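Products > Data Collection > Whole-Body Kits

Tomine Whole-Body Recording Kit

Tagged: humanoid, teleoperation, demonstrations

If you want a humanoid to learn everyday handling jobs, you need plenty of good examples, and you need them with the hands, arms and head view all lined up in time. Tomine is our kit for doing exactly that. It sits between the operator and the robot, records both sides, and saves each try as one tidy episode you can replay the same afternoon. We use it ourselves every working day at Prasell, and we still get a kick out of watching a clean replay!

What it records

Every episode holds the head camera video, joint positions for both arms and both hands, the operator's commands and a short spoken or typed note. The head view matters most to us. It shows the job the way the robot will meet it later, with its own hands, knees and cables in the way, and a policy trained on that has far fewer surprises to deal with.

We're big fans of work areas with some real life in them. A yellow table with small parts along its ledge, a tub on the carpet with a cardboard box open inside it, two glossy black shells resting in the box: that gives you small things up on a ledge and big curved things down low, all within one head view. Reaching with an open hand along an edge is a lovely task to start with, and new operators pick it up quickly.

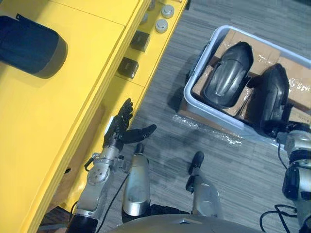 Running a session

An operator can be recording in about 5 minutes from power-on. Press the left pedal to start an episode, press it again to end it, and hold the right pedal to throw the last one away. Efthymia Gavalas, who leads our operator training, likes short blocks of 53 episodes with a break and a change of layout in between (move the tub, turn the parts, swap the order). Mixed layouts beat long runs of the same one, and the review screen makes it easy to see which ones you've been neglecting.

What's in the box

- Recorder unit with room for 400 hours of episodes
- Head camera mount and 4 spare cable clips
- Two-pedal foot switch
- Giannakopoulos hand controllers, one pair
- Flirkov review software, with export to common training formats

Good to know

The arm cables need slack at the wrist, so check them at full reach before the first episode. The February software update added side-by-side replay, and it works on older recorder units too.

Contact Prasell sales and support | © Prasell | Back to top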